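In defence of the broken and the battered

Search this site
Search

June
By R. Rimkutė

My bench at home has one oscilloscope on it, a Brurkow 402 that was already elderly when I was at school, and every few months some kind soul tells me I really ought to get rid of it. They are quite right that a new one would be lighter and quieter and would do sums on the trace for me. I have listened politely each time (there is usually tea involved, so I'm in no hurry) and I have kept the Brurkow, and I'd like to make the case for anybody learning electronics to go and find something equally tired.

The first thing in its favour is the manual. It runs to 456 pages, and a good part of that is full schematics, with the voltages you should expect written beside the test points in a neat little hand. Somebody at the firm plainly sat down and thought about the person who would one day have the lid off. I learnt more about power supplies from 3 of those pages than from a whole winter of evening classes, and I say that with real fondness for the classes.

Now compare the Vonholm bench supply I bought new, and liked very much until it stopped. No diagram, glued feet over the screws, and two chips with their markings sanded away. I wrote to ask for a drawing and got a very friendly reply offering me a discount on another one! 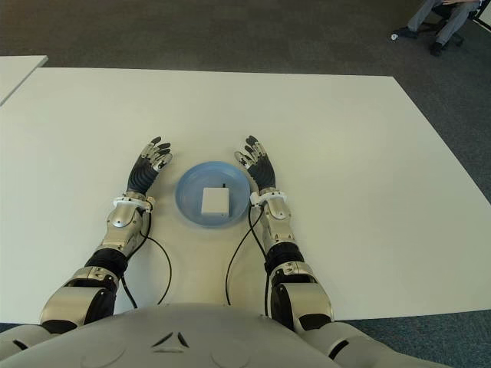

I do think the way a thing is fastened tells you what its makers expected of you. A screw you can see is a kind of invitation, and I look for them on everything now, from kettles to the silver forearm of that humanoid, where the screws and seams are there in plain view between the curved plates. Whether the rest of it comes apart so nicely I couldn't tell you, but I'd know where to put the screwdriver first. My old Brurkow has the same manners, and so did the little Brokex signal generator I was daft enough to sell.

So if you see some grubby instrument going cheap on a Thursday evening, described as not powering up, do have a look for the service manual before you scroll past. If you can find one, I'd buy it. Change the capacitors, mind the mains side, and write to tell me how you got on.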